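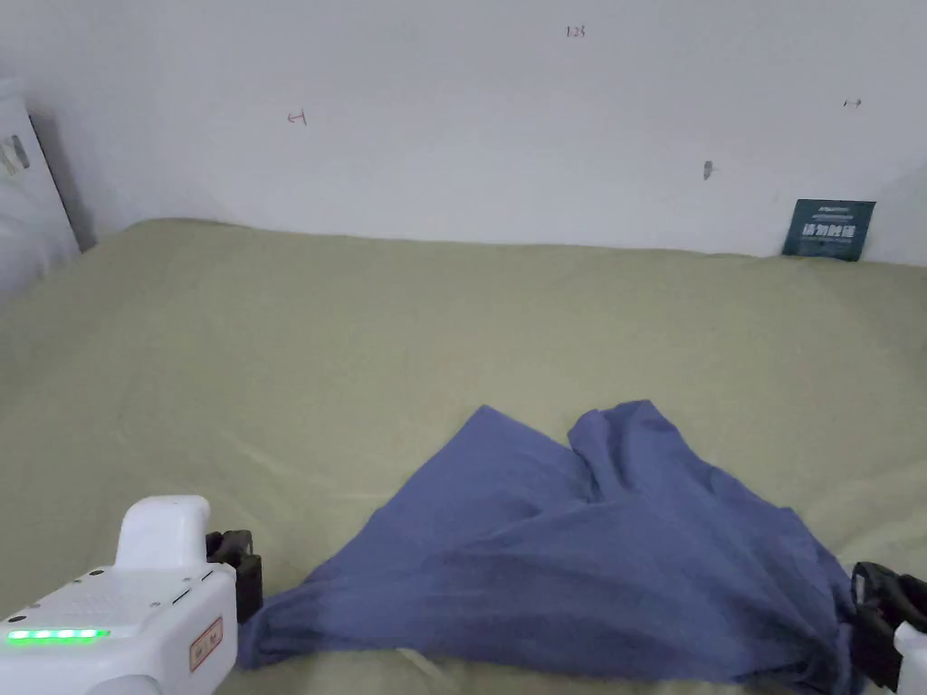 Two grippers, one blue cloth, one bed.

Ultach Hand Grippers: Care and Setup FAQ
Filed under: Workshop > Handhelds > Looking After Them

Do I need a proper bench?
The Rarndale crew use a bed. Crumbs travel further up a jaw than you'd think, so shake out the sheet.

How do I check the jaws before a session?
Open them all the way, let go, and look at both fingertips. If one sits behind the other, back off the screw at its base and try again. Tighten by hand. Tobiloba Nwachukwu has drilled out 2 stripped ones and is not looking for a third.

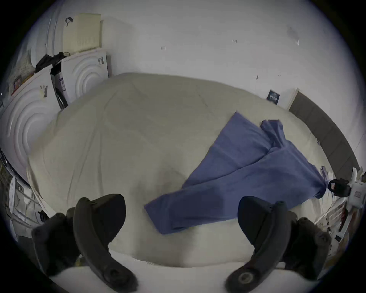 Do the same with the other gripper, even if it was fine yesterday. It knows.

What do I practise on?
Something limp. Trousers will humble you faster than a towel. Pinch a corner, lift, lower, release, and do it 200 times before you blame the calibration.

My trigger has gone stiff. Oil?
No oil. Dry brush behind the trigger, then squeeze it slowly with nothing in the jaws. If it still sticks, send it to Vurwood with a note. "Broken" is not a note.

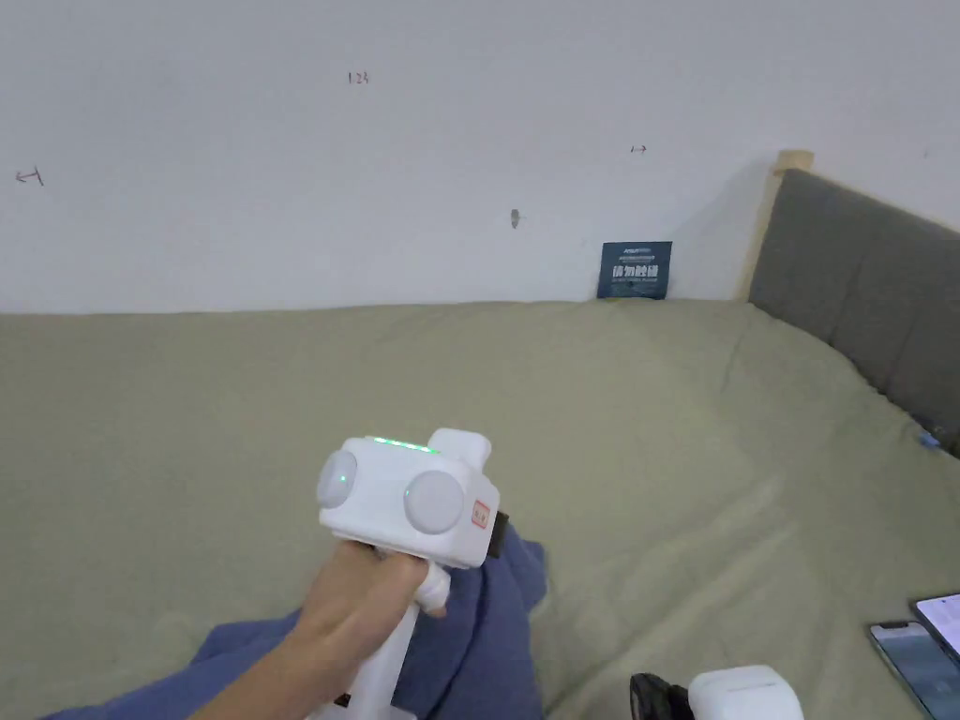

Fingers round the handle, strip lit green.

Can I lend one half of a pair?
You can. You'll be setting up both again when it comes home.

Last updated: May
2,153 views | 2 comments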